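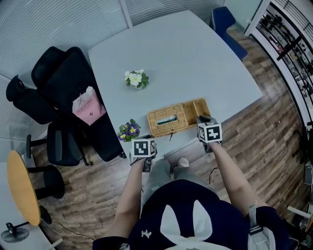 *Both grippers out, tissue box and flowers on the table.*

Budget season again, and the draft for the Trunville office has one line everyone wants to talk about. The arm. Quotes, lead times, which color. Fine. I want to talk about the small stuff, which as of Tuesday had 37 dollars left against it.

Thirty-seven dollars! For cables, finger pads, marker cubes, straps. The handheld units do the actual work right now and they get whatever is left over. 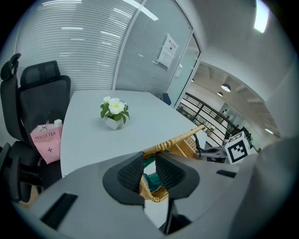 *Gripper view down the meeting table.*

Mayu Uchida put in for 8 spare sets of pads in April. Got five. The reply said "revisit next quarter." Meanwhile 918 went to Drasura for a service plan on a machine we havent bought yet. I read that line three times.

My view, and I'll say it at the planning meeting too: buy wear parts first. Whole year's worth, up front. Then chairs and table space, then the big purchase if theres money. Pads touch everything. Woven stuff especially, all those edges and gaps.

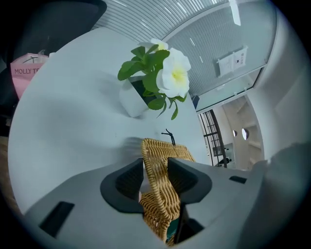

*Fingers on the rattan.*

The other side says spares sit in a drawer and go stale. Some do. We had a box of Vavau connectors that fit nothing. But a drawer of the wrong parts is a planning mistake, and a cheap one. A Ghorbani arm with no one free to set it up is a pricey one.
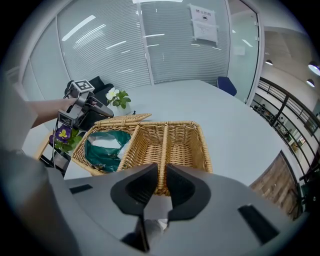 And props. Put props in the budget, please. Baskets, boxes, plants, all of it coming out of peoples own pockets or the snack fund, and then we act surprised when the reciepts turn up late. One line, small number, done.

Comments on the draft close at noon. Mine are in.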